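4. Puesta en marcha del descalcificador Vindum 284

Esta sección sustituye a las páginas que Drodine incluye en la caja. Aquellas páginas prometen una instalación «en dos clics», y el aparato no tiene ningún botón que haga clic. Lo que sigue es lo que hemos comprobado en casas con tuberías viejas, presión irregular y armarios donde no cabe nada.

4.1. Antes de abrir la llave

1. Mida la dureza del agua con una tira reactiva propia. La tira que viene con el equipo da casi siempre un resultado alto, lo cual le viene muy bien a quien vende la sal.

2. Si el resultado cae en la franja más baja de la tira, pare y pregúntese si necesita el aparato. El folleto comercial contesta que sí en todos los casos. Nosotros no lo vemos tan claro.

3. Compruebe que hay un desagüe por debajo del nivel de la válvula de cabeza. El fabricante admite que la manguera suba por la pared. Puede subir, pero con presión floja la regeneración se queda a medias y la pantalla dirá que todo ha ido bien.

4. Coloque el depósito sobre suelo firme y nivelado. Lleno de sal pesa mucho más de lo que parece en la tienda.

Precaución: no conecte el equipo a la toma de agua caliente. La resina se estropea y la garantía no lo cubre.

4.2. Conexión

1. Cierre la llave general y abra el grifo más bajo de la vivienda hasta que deje de salir agua.

2. Monte primero la derivación (bypass). El esquema original la llama «opcional». No le haga caso: sin ella, cualquier avería deja la casa sin agua.

3. Enrosque los latiguillos a mano y termine con un cuarto de vuelta de llave. Las juntas Plastow que trae la bolsa sirven si están planas. Si alguna viene doblada, cámbiela.

4. Respete las flechas de entrada y salida. En los equipos de la primera serie van grabadas en el mismo color que el plástico y hay que buscarlas con una linterna.

5. Lleve la manguera de desagüe hasta el sumidero y deje un espacio de aire entre el extremo y el agua. No la meta dentro del tubo.

Nota: Jeferson Xavier, que revisó esta sección, defiende el uso de cinta de teflón en las cuatro roscas. El fabricante la prohíbe en las de plástico. Hemos optado por seguir al fabricante, por una vez, y dejar constancia del desacuerdo.

4.3. Programación de la válvula

1. Enchufe el transformador y espere a que la pantalla deje de parpadear.

2. Mantenga pulsada la tecla MENÚ hasta que aparezca la hora. Ajústela. Si se va la luz, se pierde, diga lo que diga el folleto sobre la «memoria permanente».

3. Introduzca la dureza medida en el paso 1 del apartado 4.1. No deje el valor de fábrica.

4. Elija el modo de regeneración por volumen. El modo «inteligente» aprende, según Drodine, de los hábitos de la familia. En las casas donde lo probamos gastó más sal que el otro, y no hemos encontrado quien nos explique qué había aprendido.

5. Fije la regeneración de madrugada. Mientras dura, el agua pasa sin tratar.
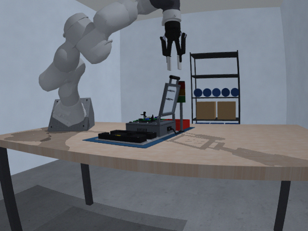

6. Guarde los cambios con la tecla OK y salga del menú. Vuelva a entrar y compruebe que siguen ahí. Parece una manía, pero el programa anterior a la revisión 7 descartaba la dureza si se salía demasiado deprisa.

7. Lance una regeneración manual y quédese delante hasta que termine. Tiene que oír el agua en el desagüe. Si la pantalla avanza y no se oye nada, la manguera está pisada o la válvula no gira.

4.4. Comprobación

1. Deje correr un grifo de agua fría hasta que salga transparente. El color amarillento del principio procede de la resina.

2. Repita la medición con otra tira del mismo paquete. Comparar marcas distintas no sirve de mucho.

3. Anote los dos resultados en la tapa del depósito, con rotulador. Será el único dato fiable cuando llame al servicio técnico.

Precaución: quien siga una dieta baja en sodio debe consultar a su médico antes de beber agua descalcificada a diario. Conviene dejar sin tratar el grifo de la cocina.

4.5. Códigos que verá en la pantalla

E2: la válvula no encuentra su posición. Desenchufe, espere y vuelva a enchufar. Si reaparece, el motor está mal encajado.

E7: falta sal, o el flotador se ha quedado pegado a la pared. Mire antes de comprar sal.

Para piezas, pida la referencia 1229 (juego de juntas y filtro de entrada). En Fagundes la tienen suelta; el distribuidor oficial insiste en vender la válvula completa.

Texto de Vanderleia Magalhães. Revisado el 15 de abril de 2023.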